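8 July 2025, bench 2, wrist camera and gripper rules

Going through the Hitier cell rules against what the wrist camera records. Dae-han Do wants the draft cut to what an operator can check from the view itself. Fingers open in both clips, nos. 349 and 497.

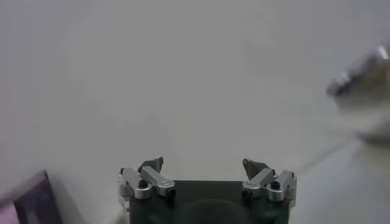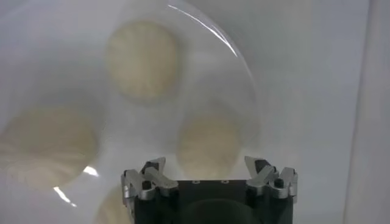 Rules as they stand

1. Start every approach with the fingers fully open and both fingertips in view. If one is out of view, re-seat the camera bracket before logging anything.

2. Clear plastic counts as an obstacle. In 497 the rim and the glare are the only cues — the pale discs under it read well enough that a planner could aim straight at them. The plastic comes off as its own logged step.

3. Motion blur. The object at the right edge in 349 is too smeared to label. Mark it "unknown" and move on. No guessing from neighboring clips.

4. Speed cap near the surface is 50 mm/s. The April draft had no cap at all.

5. Check the screws on the outer links before each shift. Torque values are in the Pfister sheet, not repeated here.

Open items

Rule 2 needs a definition of "clear." Rikance wording covers glass only. Dae-han will ask Filell what they use.

Rule 3: minimum sharpness still to be set. My first threshold threw out nearly 50 clips, several of them fine. Rerun with the threshold lowered and compare by hand.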